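How to Sort a Plate of Citrus Before It Sorts Itself Out

Posted 10/20/25 by Khrystyna-Mariia Fedoruk
Filed under: Kitchen, Fruit, Small Domestic Defeats

Every autumn I buy citrus as though scurvy were going round the street. It comes home in one bag and goes on the table in one heap, and a week later I pick up a perfectly nice mandarin and my thumb goes through it. The underside has been quietly turning into felt.

What follows takes ten minutes. You need a table, a cloth you don't mind washing, a flat plate and somewhere cool for the overflow. You do not need a fruit bowl. A deep bowl is a machine for hiding the one at the bottom.

Step 1. Empty everything out

Tip the lot on to the cloth, gently, and get rid of the bag. Nets are worse than paper for this, as the string digs into soft skins, but neither is a home. If your table slopes, as mine does towards the cooker, put the big ones on the downhill side.

Anything with blue or green fuzz goes straight out. So does whatever was leaning on it, unless you wash it and eat it today. Wipe the cloth before going on.

Step 2. Press, don't squeeze

Pick up each fruit and press near the stem end with the flat of your thumb. Firm with a bit of give is fine. Hollow and puffy means a mandarin that has come away from its skin, still edible but dull. Soft in one spot means eat it now or juice it.

Weigh them in your hand as well. Of two the same size, the heavier has more juice in it. My neighbour Kipchumba Ndung'u does this in the shop with every single lemon, and I have learned to go in ahead of him.

Step 3. Make a plate and a line

The plate is for what gets eaten first: ripe mandarins, and any yellow fruit you'll want for tea or fish in the next couple of days. One layer only. Everything else goes on the cloth beside it, in a line, with a little air between. A diagonal line does just as well as a straight one and looks as if you meant it.

Don't be put off by mottled skin. A citrus fruit that is part green and part yellow may be perfectly good inside, so judge it by thumb and weight like the rest.

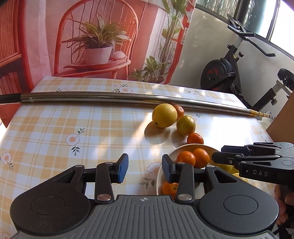 Step 4. Put the line away

Mandarins off the plate go in the fridge drawer, loose, where they should manage a week or 2. Lemons keep longer still. Take them out an hour before you want them — cold citrus tastes of very little and is miserable to peel.

The largest fruit goes at the back. It has the thickest skin, it can wait, and if it goes in front you will never see the small ones again.

Step 5. Refill from the drawer

When the plate is down to its last fruit, bring out the next few and press them again. Don't top it up while it's half full, or the old ones end up at the bottom of a heap and you have reinvented the bowl.

If you've overdone it

Slice the surplus lemons, freeze them flat on a tray, then bag them. Mandarin peel can be dried on a radiator and put in a jar, where it will smell wonderful and be found again in March.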